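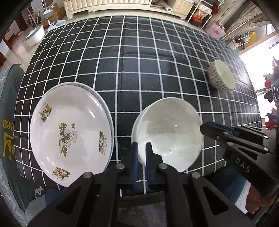
HOME & TABLE

ok so I finally did the thing I've been threatening to do since November and got rid of my "good" dishes. a thread, because I have feelings

I had a 28 piece set from Geddes, the department store in Walstead. gold edges, no microwave, hand wash only. I used it maybe twice a year and was scared both times

meanwhile every single day I was eating off the same chipped plate from college!! why do we do this to ourselves

so I sold the fancy set at the Starnton flea market for $40. yes I know. a lady behind me said her mother paid $600 for the same one and I had to go stand by the kettle corn for a minute

then I walked two aisles over and spent most of it on mismatched stuff. anything with a cartoon on it, I'm weak. a teddy bear on a plate makes toast taste better and I will not be debating this 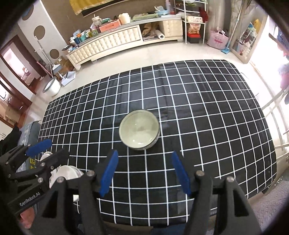
Plates, stacked. More on this later!

my rules now: it goes in the dishwasher, it stacks, and I won't cry if it breaks. if you host, get up to 6 of your favorite shape and let the rest be random

the Bruner outlet does plain white bowls if you need filler, go early, parking is a nightmare after 10am

anyway use the nice plates. or sell them and buy the silly ones. ok going to make soup

Search posts Go

Comments

the kettle corn line, I'm crying

my mom has that gold set and we aren't allowed to breathe near it

which Bruner outlet?? the one by the highway closed

Filed under: Kitchen, Secondhand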